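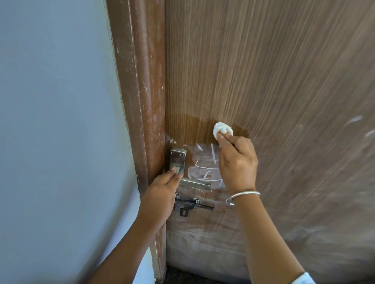
The landlord who says he does not raise rents

The owner of 3 ageing walk-up blocks in Rafferty has a theory about housing, and he is happy to give it to anyone who sits still long enough. Small landlords, he says, are the last decent people in the business. I came to hear him out and left with most of my doubts in working order.

He agreed to talk on the condition that I leave his name off it. We met in the ground-floor office of the block he calls Onden, after the street it used to face before the street was renumbered. There was a kettle, a filing cabinet and a calendar from a plumbing supplier still turned to July.

"I have never put a rent up on a sitting tenant," he told me, before I had the lid off my pen. "Never once. You can ask them."

I had asked them, or as many as would come to the door. Most agreed that the figure on the lease had stayed put. What had moved was everything beside it. Parking used to be included and is now billed separately. So is the storage locker, and so, since last winter, is something called a building services contribution.

He was not bothered when I read him the list. "Those are costs. A rent is a rent and a cost is a cost. If the city puts up my water, am I meant to swallow it?"

I asked whether a tenant paying the whole lot out of one bank account would notice the difference. He thought that was a journalist's question.

The services contribution is collected through Potow, an online system he signed up to after years of taking cheques. It charges a fee of $3 for every payment. He maintains that this is the company's money and nothing to do with him, though he also concedes that cheques are no longer accepted.

"People like it. They can do it on the phone at midnight."

One tenant I spoke to, a retired school bus driver, does not own the sort of phone he has in mind. She goes to the library to pay. When I mentioned this he said he would look into it, and wrote something on the back of an envelope. I would like to report that he kept the envelope.

On repairs he is more persuasive. He does a good share of the work himself and knows his buildings in a way that the big management firms plainly do not. He could tell me which boiler was replaced and by whom, and why the stairwell at the back smells of oil in damp weather. He talked for a long while about the flat roof at Onden and the membrane he had chosen for it, and I believed every word.

"A company would have patched it and sold the building," he said. "I'm still here in the spring when it leaks."

So it does leak? "Everything leaks."

His chief grievance is the rental registry, which would oblige owners like him to file their rents and extra charges every year. Around 1,000 units in the neighbourhood would be covered. He sees it as a scheme dreamt up by people who have never unclogged a drain. The paperwork, he predicts, will drive the small operators out and hand the lot to Drirnine, the property group that has been buying along the north side.

It is the strongest argument he has, and I pressed him on it. How long would the filing take? He had not seen the form. What would it cost? He did not know that either, but he had heard it was a lot. From whom? "From other owners."

I put it to him that if his rents really had not gone up, a public record of them would be the best advertisement he could ask for. He took his time over that.

"It's the principle," he said. "My books are my books."

He did show me one page of them, in the end. A one-bedroom on the second floor, let to the same couple for years, at $839 a month. It is a very good price for Rafferty. The page did not show the parking, the locker or the contribution, and when I asked where those were written down, he said they were in the other book.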